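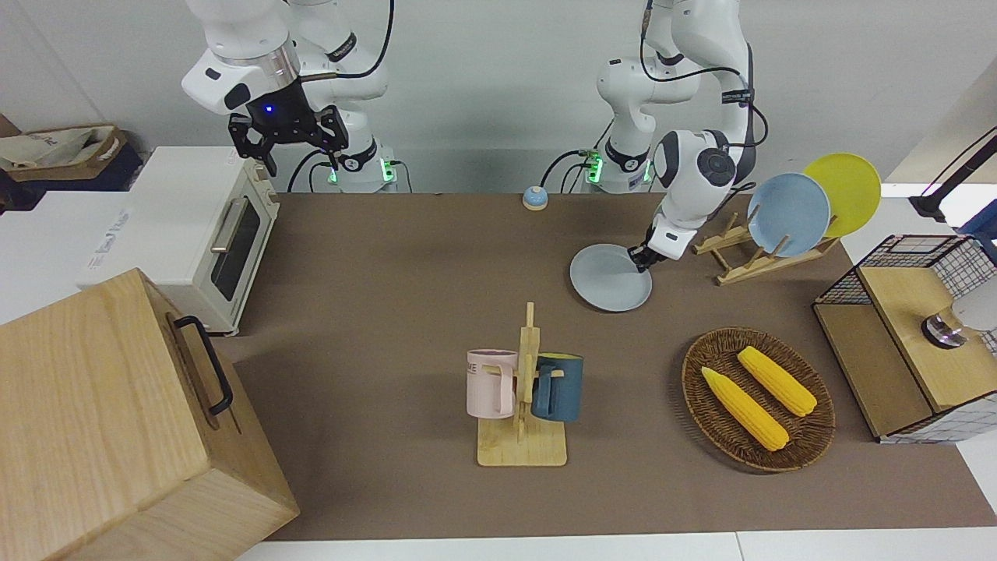 April, service desk notes. Multico wants the Skostport circulation pumps moved off call-out billing and onto a fixed maintenance contract, so I spent the morning working out which modules apply. 18 pumps on site, two of them standby. Vibration checks and seal inspection go in for all; impeller work stays optional. Standby units need their own slot in the plan, in the way a rack with two plates upright in it still has to be sized for the one in the gripper.

**Seal intervals**

- Duty pumps: every 177 days, per the old Căpraru schedule. Keep for now.
- Standby: turn shaft by hand monthly, inspect yearly.
- Pump 7 has the non-standard gland. Order packing separately, do not use the kit.

**Response time**

Draft says 60 minutes by phone, next working day on site. Multico asked for same day. Possible only if spares are held at Skostport, and the store there has no shelf space for a complete rotating assembly. Couplings and bearings would fit.

**Open**

- Kinero logger drops readings when the interval is set under 40 s. Firmware or cable, not yet checked.
- Baseline vibration missing for pumps 3 and 11.
- Price sheet still lists the old grease.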